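Red stains in a yellow plastic bowl - what takes them out?

I have a large shallow yellow plastic bowl with a pinkish-red smear on the inside and two small red spots near one side. Regular dish soap has done nothing for the stain. I would like to keep the bowl for food.

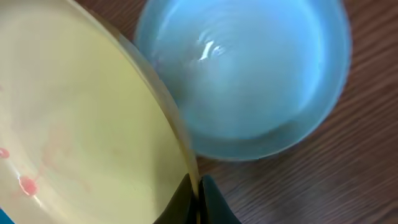
Szalai3217
What plastic is it? Check the underside for a recycling code before you put anything stronger than soap on it. If it says PP (5) or HDPE (2), diluted bleach is fine. If it is polycarbonate (usually a 7), skip the bleach, as it can craze the surface.

Assuming PP:
Wash and rinse first. Grease blocks everything that follows.
Mix one tablespoon of plain unscented bleach per quart of cool water. Fill past the stain and leave it 30 minutes.
Rinse until there is no smell, then wash again with soap.
Never combine bleach with vinegar or ammonia.

Tomato and paprika pigments dissolve in oil and move into the plastic itself, so a faint tint may stay. Beet and berry colors are water soluble and usually come out in one soak. You did not say which one you have.

drorkeo
put it in the sun. works on tomato, takes a couple days. wet it first

Wulex_26
Sun does work on carotenoid stains - it is slow in October, and a windowsill is slower than outdoors. Turn the bowl at midday so the rim does not shade the stained side.

I would avoid scouring powder and melamine sponges on a glossy bowl. Both leave fine scratches, and the next sauce settles into them. If you must sand, 3000 grit used wet is the coarsest I would go, and the gloss will still change. For a baking soda paste, use a soft cloth and light pressure, and leave it on for an hour before wiping.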